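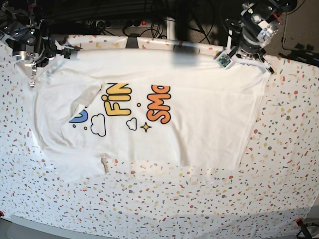 The Pestance P20 has been my only phone since September, and the first thing I changed on it was the camera's white balance. Left on auto, it measures the whole view, assumes the average should be gray, and shifts everything until it is. A white T-shirt on a speckled white tablecloth is a hard case for that method, as two large pale areas give the software very little to work with. With the setting fixed at daylight, whites stay the same from one shot to the next, and I can correct a whole batch with one adjustment. The fixed setting is under Camera, Advanced, Color, and it resets to auto after every system update.

Battery. The P20 reached the end of the day without trouble when new. It still does if I keep the refresh rate on standard. On high, I need a top-up before dinner. The supplied charger is a 20 watt unit and the phone will not draw more than that from anything else I own, including a larger Cultville brick bought for a laptop. Charging slows sharply near full, so I unplug early.

Storage. I bought the smaller version and use a memory card. Apps cannot be moved to it, only photos, music and downloads. The card tray is plastic and flexes when pulled. Formatting the card in the phone fixed the read errors I had with one formatted on a computer.

Updates. Pestance has sent 4 since I bought it. The second broke Bluetooth in my car until the third arrived. The workaround was to delete the pairing on both ends, restart the phone, and pair again with media audio switched off. Calls worked after that, music did not.

Signal. Reception indoors is weaker than on my old Tultance, which held a call in the basement. Outside I see no difference. Turning off the automatic network switch stopped the dropped calls at the top of the stairs.

The photo folder passed 2,000 files this spring and the gallery app now takes a few seconds to open. Clearing its cache helps until the thumbnails rebuild. Next I am going to split the folder by month and see if the delay goes away.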